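## 4. Software for Tight Packing

The packing task looks like child's play until you try to write the controller for it! Small boxes have to sit side by side in an open cardboard tray, with gaps so narrow that an ordinary place routine (go to a point above the goal, drop straight down, let go) tends to land on the rim of a neighbor. This section covers the three parts of our software stack that deal with this: the slot estimator, the motion layer, and the skill recorder we call Miah.

### 4.1 From Images to Slots

Our earlier system, Flaradow, kept a list of object poses and updated each pose on its own. That worked well for objects far apart and badly for objects that touch, where two pose estimates would happily overlap. Jemodus drops the list and keeps a grid tied to the tray. Every cell holds a belief about whether it is filled, and every frame from the head camera updates the whole grid at once. We fit the tray outline first, then the cells inside it, so a tray that has been nudged a little doesn't force a restart. The idea of fitting the container before its contents came from Ruwan Khondokar, and it is our favorite part of the design.

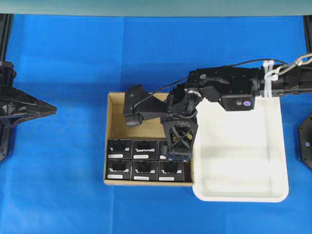
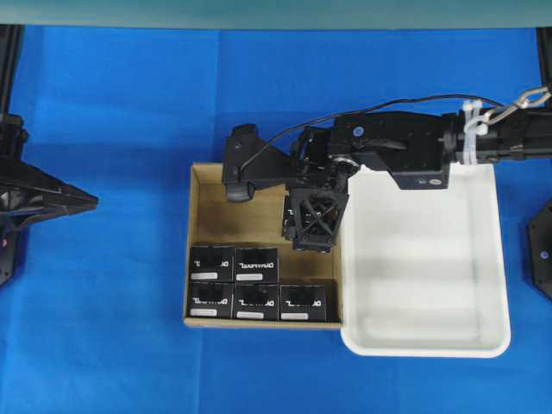 **Figure 4.** Head camera views of the tray task, with one arm working over the cardboard tray.

The slot estimator has to cope with the arm that it is helping to guide. Any cell the arm model projects onto is marked as hidden, and its belief is carried forward with a slow decay instead of being updated from pixels. In the first view of Figure 4 the rightmost box of the upper row is partly under the gripper, so a plain detector sees a clipped shape there and is tempted to shift the whole row. With the mask in place, the two clear boxes beside it and the full row below hold the grid steady. The second view is the harder one. A box held in the gripper is above the tray's open area, and in image space it looks a lot like a box that has already been placed. We resolve this with the gripper state: while the fingers report a grasp, a box-like blob inside the gripper region belongs to the hand, and the cell under it can't be marked as filled. Such a small rule, and it removed our most annoying class of false positives!

### 4.2 Motion Near Neighbors

Once a slot is chosen, the planner produces a short path in the tray frame. The box comes in slightly tilted, with its lowest edge leaning toward the open side, and is then rotated upright as it slides along its neighbor. We run the arm in position mode until the first contact estimate and switch to a soft impedance mode for the rest of the descent. The switch blends the two commands over 20 control steps - a hard switch made the fingers jump. If the force estimate stays high after the blend, the controller backs off and tries again with a small sideways offset, with up to 2 retries before the skill hands control back to the task layer.

The second arm is treated as a fixed obstacle during this skill. Its parked pose is read from the joint encoders and inflated by a margin, and the planner simply routes around it. This is conservative, but planning for one arm at a time kept replanning fast enough to run between camera frames, and we were delighted with how much that simplified the debugging.

### 4.3 Recording and Replay

Miah logs images, joint states, grid beliefs, and planner decisions on one clock. Each run can be replayed offline with any part of the stack swapped for a newer version, so a change to the slot estimator can be tested against old runs before it goes near a motor. Our replay set, which we named Flindton, holds 900 runs. We replay all of it after every change to the estimator and compare the grid beliefs cell by cell. Disagreements are sorted by how close they fall to a grasp or release event, and those at the top of the list are nearly always worth reading through by hand.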